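Speaker notes - "Your shed is a workshop" - evening talk, 3 January 2021

Slides 1 to 9. Keep to time!! Last time ran over and lost the questions. 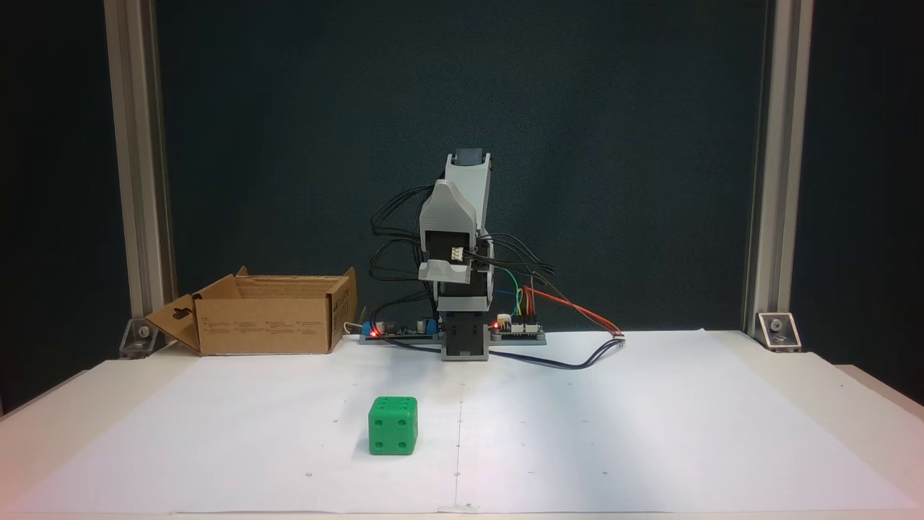 Photo: Marcelino Miranda

Hello, thanks for coming, phones off please. Who I am - keep it short. Twelve years of doing things in a shed that is too small. Not a builder. Not selling anything.

Ask: who has a shed? who can get INTO their shed? (pause for laugh, if there is one)

SLIDE 2 - what this talk is
Making a cold, full, leaky garden shed into somewhere you can work in winter. Mine cost 207 pounds all in, not counting the bench, which I had already. Will come back to the money, people always ask.

SLIDE 3 - empty it
Everything out on the grass. Pick a dry day. Yes, everything, even the paint tins. Three heaps - keep, give away, tip. Old paint goes to the tip but check they take it first, ours wants it dried out.
Tell the story of the deckchairs. Short version.

SLIDE 4 - water
Roof first. Always roof first. Don't insulate a wet shed, you just get a wet shed with a jumper on.
 - felt: look along the edges and round the nails
 - floor: push a screwdriver in at the corners, if it goes in easy you have rot
 - gutter: I had none. Put one on in October, butt at the end, floor much better since
Mention the gap under the door. Brush strip, ten minute job, did it last and should of done it first.

SLIDE 5 - warmth
Foam board between the uprights, leave an air gap behind it. Thin ply over the top. I used the Dirnel board as the shop had it in, others will do the same thing. Cut with a bread knife (old one! not the good one, learn from me).
Floor - rubber mats. Feet get cold before hands do.
Heater - small one, only on when I'm in there. Never leave it going. Say this twice.
Somebody will ask about paraffin. Answer: damp, and fumes, no.

SLIDE 6 - power and light
SLOW DOWN HERE. Get an electrician. Do not run an extension lead down the garden and call it done. Armoured cable, own switch at the house end, proper outdoor box. Mine took a morning. The 207 does not include this - be clear - that was another 159 and I'd pay it again.
Lights: one long one over the bench, one lamp you can move. The moveable one is the one I use most.
Sockets above the bench not below. More than you think.

SLIDE 7 - storage
Walls are free space. Rails, hooks, jam jars screwed up by there lids. Label the front AND the top.
Queiroz shelving was 68 for the pair, part of the 207, bit wobbly till I fixed it to the wall. Fine now.
Nothing on the floor except the bin. This is the rule I break.

SLIDE 8 - being in there
Neighbours - noise. I stop at 6. Went round and told them, went down well, got a marrow.
Lock - decent one, and hinges with bolts that go right through, otherwise they just unscrew the door. Cover the window from inside at night.
Check the home insurance covers tools in outbuildings. Mine didn't. Phone call, sorted.
Radio. Kettle stays in the house or you never come back in.

SLIDE 9 - would do different
 - door on the other side, wind comes straight in
 - bench 2 inches higher, back hurts
 - paint the walls white BEFORE the shelves go up
 - buy less foam, still have loads, if anyone wants some see me after

Questions. Repeat each one back so the back row hears. If it's about planning rules say look up your own council, don't guess.

Handout by the door, has the shopping list on it. Bring spare pens. Return clicker to Marcelino.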